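Subject: Re: [weren-seedswap] Storing dry beans over winter

Arturo Palumbo wrote in March:

> Does anyone still keep beans in paper envelopes? I lost almost 605 seeds to weevils and would like to switch before the next swap.

Arturo, I gave up on paper too. My notes are below.

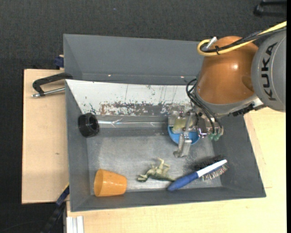

## What I do now

- Shell the pods and leave the beans on a screen for 7 days.
- Bite one. If it dents, leave them longer.
- Freeze in a sealed jar for 2 days - this kills the weevils.
- Let the jar reach room temperature before you open it.

The Torken pole beans sprouted fine after this. I haven't tried it on the Stedidano yet - they are bigger and may need longer on the screen.

Can you bring a few of the clean ones to the swap? I have extra jars with lids.

Benito Escobar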